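12 May, bench notes
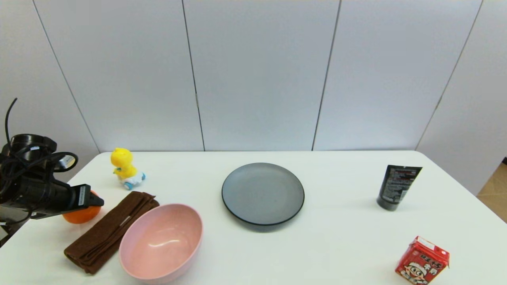 Spent most of the day on the working rules for the arm bench, third draft. The second draft came back from Kevin Brophy with the remark that it told people what to be careful of and never told them what to do. Fair. I have taken out every "should" and put "must" or nothing.

Section 1, before power. The arm must be parked clear of the table while objects are being set out. The old text let one person place objects while another ran the start-up checks. Brondstead have worked that way for years and I still don't like it. One person, one job, then the next job.

Section 2, cables. I want the slack checked by moving each joint slowly by hand control through the full range the task will use. A loop that hangs well clear in the parked position can catch on a joint housing at full reach. Drafted as a check at the start of each session and again after any change to the mount. Kuo's people only do it after a change to the mount. Left a note in the margin for Kevin.

Section 3, objects. This took the longest. The list now asks for a mix of hard, soft and rolling things, with at least one that can tip over. A ball goes in as a rolling object. A folded towel goes in as soft, and the fold must be written down, as a towel folded long and a towel folded square are two different tasks for the gripper. Anything standing on its cap counts as able to tip. Cartons are allowed if sealed and must be thrown out once the corners go. I have banned glass altogether.

Argued with myself over whether a bowl may touch its neighbour at the start. Decided yes, provided the log says so. Real tables are like that — and a rule that forces gaps between everything would make the results look better than they are.

Section 4, speed. First contact with any object at 14 per cent of full speed, no exceptions. Prestico's own sheet allows 38 per cent for soft items. I can see the reasoning but it needs the operator to judge what is soft, and I would prefer one number on the card.

Section 5, stopping. Stop button within reach of a seated operator, tested at the start of every 200 runs and after every break. Reworded so that a failed test ends the session. Draft two said "may end".

Still open:

- who signs the log when the operator works alone
- whether toys with wheels count as rolling or need their own line
- what to do about the Ulevis form, which has 17 boxes and no space for the gripper setting

Sent sections 1 to 4 to Kevin at teatime. Section 5 needs another read in the morning. Printed the speed card and taped it by the controls.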